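预算只剩这么多，人形擦洗台盆这套还缺什么？（求拍砖）

版块：设备采购与预算
发布：2019年5月11日，星期六

1楼　拧螺丝的老韩（楼主）

各位，年度设备申请下周交，我又到了一年一度假装会做表的时候。

项目是卫浴清洁，机器人本体已经有了，不占这次的钱。要买的是外围：备用夹爪、线缆整理、台盆柜，还有抹布。对，抹布。去年我把抹布写进“耗材”，财务问我为什么机器人要用抹布，我反问他家里用什么擦，然后单子被退了两周。

初稿如下：
备用夹爪 2 只，走 Zolov 的报价
拖链和线槽一套，Ivon 的
台盆柜再添 4 个，不同款式
抹布 12 条
零碎合计 2,136 元

领导原话：“能不能再省省。”请问从哪儿省？

2楼　Fothergill

台盆柜砍掉。一个台盆你还没擦明白，要 4 个新的干什么，开澡堂？

3楼　拧螺丝的老韩（楼主）

回2楼：换个盆就不会擦了，这才是要买的理由。我们现在这个盆边又宽又平，右边还更宽一截，客户家里的什么形状都有。只在一个盆上练，验收那天等着丢人吧。

4楼　半颗M3

同意楼主，不过4个确实多。买2个，再去二手建材市场淘。旧盆带水垢，练擦洗比新的强，还便宜。缺点是你得自己搬，我的腰至今记得。

5楼　Anon

线缆那一项我反对买拖链。拖链是给走固定行程的东西准备的，人形胳膊到处乱伸，装上去就别着劲。买编织套管加魔术贴，一顿饭钱。

6楼　拧螺丝的老韩（楼主）

回5楼：你先看看现状再劝我省钱。一大把黑线从上面垂下来，挨着身子一路到地板，到底下就散开了，左边地上还趴着几根。

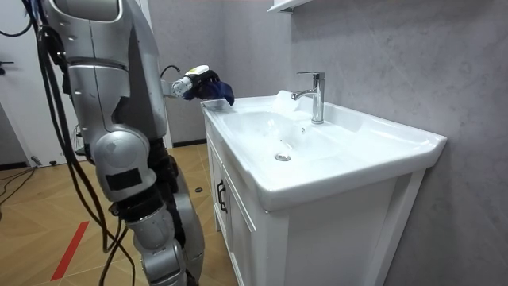 7楼　Anon

看了。我收回“一顿饭钱”，改成两顿。

还是不建议拖链。竖着垂的那一段用套管收成一束，从上方吊住，别让它自己落地；地上那几根走压线槽，橡胶的，踩了不心疼。手腕后面绕过去的那根细黑线单独留余量，别跟大部队捆一起。

8楼　Jamie Marsden

插一句，抹布能不能别买深蓝的？白瓷盆配深色布，视觉上是好认，可布上脏没脏全看不出来。我们组后来全换浅灰，每周能少吵一次架。

9楼　Fothergill

回8楼：浅灰的布，背后浅灰的墙，你让相机怎么活。深蓝挺好。脏不脏按次数换，别靠眼睛。

10楼　Jamie Marsden

回9楼：布又不往墙上擦。而且按次数换的话12条够谁用？洗衣服的人工你算了吗？

11楼　半颗M3

你俩各买6条，打一架。

说正经的，夹爪那项别砍。抓软布看着省力，攥成一团以后厚薄每次都不一样，指面磨损比抓硬物难估。交货又慢，坏了再下单，整个项目就坐着喝茶。我宁可少买盆。

另外楼主漏了防水。袖套、防溅垫、地板保护，一样没写。人字拼木地板啊大哥，龙头一开，赔地板的钱够你买一车盆。

12楼　拧螺丝的老韩（楼主）

回11楼：……地板是真没想到。之前都是干擦，没放水。

改了一版：
夹爪 2 只，不动
台盆柜新的 2 个，旧的去淘，搬运我来，腰自负
拖链划掉，换套管、魔术贴和橡胶压线槽
抹布 12 条，深蓝，8楼对不住
新增：防水袖套、防溅垫、地板保护膜

总价还没算，先不敢算。

13楼　Fothergill

保护膜别铺到红胶带上面，不然撕膜的时候一块儿带走，还得重新贴。

14楼　Jamie Marsden

深蓝我保留意见。抹布这回别写“耗材”，写“末端柔性清洁介质”，我们这么报，当天就批了。

15楼　拧螺丝的老韩（楼主）

回14楼：已复制粘贴。周一交，批没批我回来更新。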